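Small gears for people who repair things
Speaker notes, repair evening, 30th June
Jussara Figueiredo

Start once the side tables are quiet. Wendell Van Dusen has the lights and the slides. Handout is the Lemomach sheet, two sides, by the door.

Opening. I fix kitchen machines, printers and the odd sewing machine. Since February my bench book shows 749 jobs, and more than 10 of those came down to one worn gear that I could hold between two fingers. Tonight is about how to look at that gear before ordering another.

First part: spur gears. Teeth run straight across the rim, in line with the shaft. Say "bore" for the hole and "face" for the flat side, then stick to those words. Pass the tray around now.
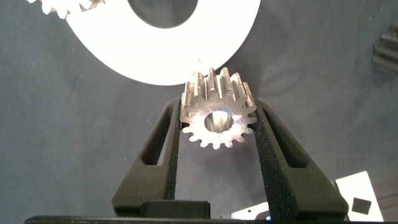

Three things to write down before you shop: number of teeth, outside diameter, bore. Mark one tooth with a paint pen before counting or you will go around twice. Measure the bore in two directions. If the readings differ, the hole has worn oval and the shaft needs a look too.

Surface. A slightly rough gray finish is common on pressed metal powder gears. It doesn't mean the part is bad. Run a fingernail over the tips and feel for a hook on one side.

Metal against plastic. People ask if they should swap every plastic gear for a metal one. My answer is no. In many mixers the plastic gear is meant to give out first. Tell the Guvell mixer story, keep it short: metal gear fitted, motor burned out, customer paid twice. Bill was 2,167 with the new motor and the call-outs. Pause for questions.

Second part: bevel gears. Teeth are cut on a slope, so two of them can turn a drive around a corner. Hand drills, some mixers, older sewing machines.

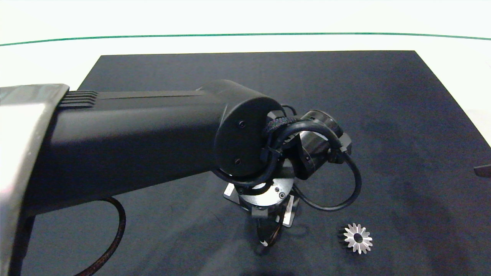

Bevels are sold in pairs for good reason. Replace both if you can. Check for shims behind the old gear and keep them in order on a strip of tape. Too tight and it whines, too loose and it clicks when you change direction.

Grease: a thin coat on the teeth. Wipe off what squeezes out.

Where to buy. Bogale lists 3,000 sizes but is slow to ship. Haklow is quicker and will match a sample if you mail it in. Both addresses are on the handout.

Bench time until nine. Lint-free cloths are in the blue tub. Ask for the tray back.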